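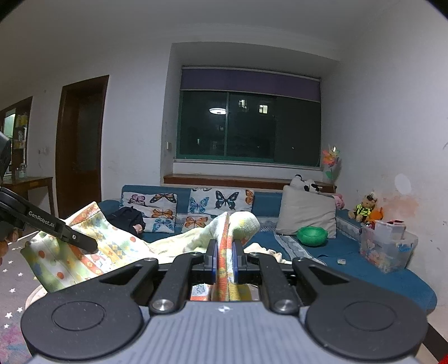

Well, the Memorside page has now had its first full stretch of posting under your grant, so I owe you a proper catch-up on how the social media side is going. I'll start with what we post, as that's where most of my hours went between August and now. You may remember I wanted the feed to look less like a parish noticeboard, and I've been leaning on bright, homely things with a bit of colour in them, a blanket with polka dots, flowers and stripes being just the sort of cheerful pattern that gets people typing "my nan had one of those!" underneath. Those posts beat the plain text ones every single week. I had my doubts about dropping the long Sunday-supplement style updates, but I don't miss writing them and I don't think anyone misses reading them.

Now the numbers, which I know you'll want for your own paperwork. We have 2,524 followers on the main page as of 2 November 2019. Of those, 148 have commented at least once, and that is the figure I'm proudest of, as followers who never say a word don't do much for a local memories project. The Bivirano branch page is a different story. It's still very quiet, and I think we launched it too early, before we had enough old stories from that end of town to keep it fed. I'd like to fold it back into the main page for the winter and try again when there's more in the drawer.

Paid posts: we tried 2 of them. The first was a general "come and join us" advert and it did next to nothing (a few likes from people who live nowhere near here). The second asked a question about the old Fodor shop and who remembered the Christmas window, and that one took off, with people tagging their cousins and arguing about which side of the road the entrance was on. Lovely stuff. I've left the rest of the advertising money unspent for now so I can put it behind questions like that one.

Scheduling has been my headache. I moved us over to Vasell so I could line up posts in advance, and it does the job, but it lost my drafts in the first fortnight and I had to rewrite 7 of them from memory one evening. I now keep copies in a plain document as well. A bit old-fashioned, but I sleep better.

A few things I haven't got to yet. The house rules for comments are still a rough draft, and we do need them, as I had to hide a couple of rude replies under the bus station post. I also promised you a short guide so that somebody else could run the page when I'm away. It's half written and I'll send it over with the next report.

Spending is within what we agreed and the receipts are in the usual folder. Could you let me know whether you're happy about closing the Bivirano page for now? I won't touch it until I hear from you.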